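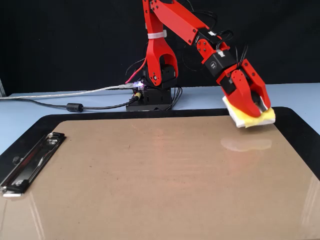 Tollell T5 desktop arm kit: review after a winter and a summer of use

Posted 6 October 2021

The Tollell T5 is a small serial-servo arm sold as a kit. The structural parts come molded or as print files, and I bought the box with servos, controller board, power supply and hardware, then printed the links myself in glossy red filament. I built it in January on a bench in a shared workshop and have used it since for repetitive contact tasks, mostly wiping and light pick and place. I paid full price.

Assembly

The build took two evenings. The manual is a PDF with exploded views and very little text. Screw lengths are given in the drawings but the bags are not labeled by length, so sort them first with calipers. Two of the lengths are close enough to confuse, and the longer one will bottom out in the servo case before it clamps the link.

Set the servo IDs before installing anything. The manual puts this step after the shoulder is assembled, and by then the connector on the lower servo is hard to reach. With each servo on the bench, connected alone, the job takes a few minutes. The ID tool ran on Linux without trouble. On Windows it wanted a driver that is not on the download page; support sent a link the next day.

The lower upright has an oval opening. My first print of this part split along a layer line when I tightened the horn screws. I reprinted it on its side with more perimeters and it has held. The print files carry no orientation notes, and they should.

Wiring

This is the weakest part of the design. The servo leads are one length throughout, which leaves loops standing off the upper arm and wrist. There are no clips or channels molded into the links. I added a hook-and-loop strap at the upright and left the rest loose, because tying down the wrist lead limits roll. Check clearance at both ends of travel before running anything at speed. Mine caught once on the shoulder screw head and pulled a plug halfway out, and the arm dropped.

The power lead and USB cable both enter at the base. The power plug is a friction fit and works itself out over time. I replaced the supplied lead with one from Allivside that has a tighter barrel and have had no dropouts with it. The status light on the base is bright enough to read across the room.

Motion

Repeatability is acceptable for the price. I did not measure it with an indicator. Returning to a taught point, the gripper lands close enough to pick up a folded cloth every time and not close enough to insert a pin. Most of the error is backlash in the shoulder, and it shows when the arm changes direction under load. Approaching each point from the same side removes a good part of it.

Wiping is a fair test because it needs steady downward pressure. The controller has no force control. It does report servo load at 12 readings per second, and I wrote a short loop that raises the wrist when the load passes a threshold. On a smooth flat surface such as hardboard this works. On anything with a lip or a clip, the cloth snags, the load spikes, and the loop reacts too late. I now teach the path to stay clear of edges.

The gripper fingers are bare printed plastic. They hold cloth well when it is folded at least twice. A single layer slips. I tried the rubber pads from the Mustilberg gripper set, and they fit after light sanding, but they add enough thickness that the fingers no longer close fully.

Heat and wear

The shoulder servo gets hot when the arm is held extended. After 200 wiping cycles with no pause it cut out on thermal protection and needed a rest before it would re-enable. I added a parked position between batches and the problem has not come back. One wrist servo developed a click in the gear train over the summer. Tollell replaced it under warranty and asked for the old one back.

Compared with the Camacho arm

The workshop also owns a Camacho, which costs more. It has metal brackets, labeled leads in several lengths and a locking power connector. Its software is slower to set up and its gripper is narrower. For teaching a path by hand I prefer the Tollell, as the joints move freely with torque off. For unattended running I use the Camacho.

Rating: 3.5 out of 5. Recommended for builders who have a printer and are willing to redo the cabling. Spare servos ship from the same warehouse as the kits, and mine arrived in a plain box with no horn screws, so order those separately.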